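**Moving into a narrowboat in March: how do I cut down on stuff without regretting it?**

Posted by Telma Carrasco, Cetdale

I've just bought a 47-foot boat (I still can't quite believe it!) and I have a two-bedroom flat to squeeze into it. Books and kitchen things worry me most. Has anyone done this and stayed cheerful?

**Gerrit Dijkstra**

Congratulations, you'll love it! We moved aboard in May 2021 with far too much and it was still the best spring of our lives. Start with the kitchen: one good deep pan, one frying pan, and knives on a magnetic strip. I owned 319 books and kept the ones I'd reread — the rest went to the shop in Nedeck, and I can visit them there.

Weight matters as well as space. Put heavy things low and spread them evenly on both sides, or she'll lean and your eggs will slide across the pan.

Then tackle the small stuff, which is where the real joy is. Little drawers beat big boxes every time on a boat.
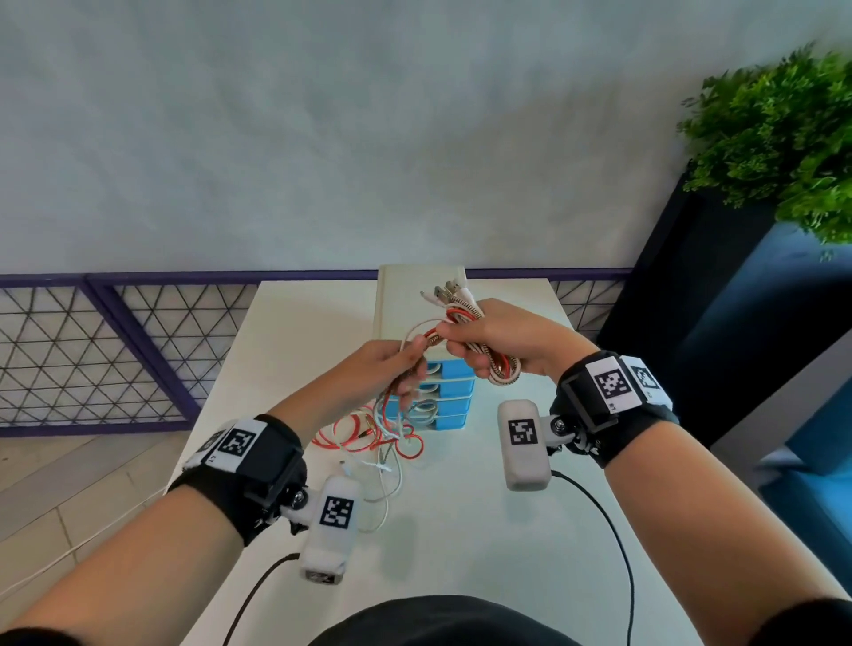
Label everything, even if it feels silly, and give yourself one drawer for odds and ends. Only one, mind! Ours filled up in two weeks.

**rultine_lass**

Get rid of the sofa. Seriously, measure your doors first.

**Ait Brahim Moorings**

Agree with Gerrit on weight. Do keep your good duvet though, March nights on the water are colder than you think.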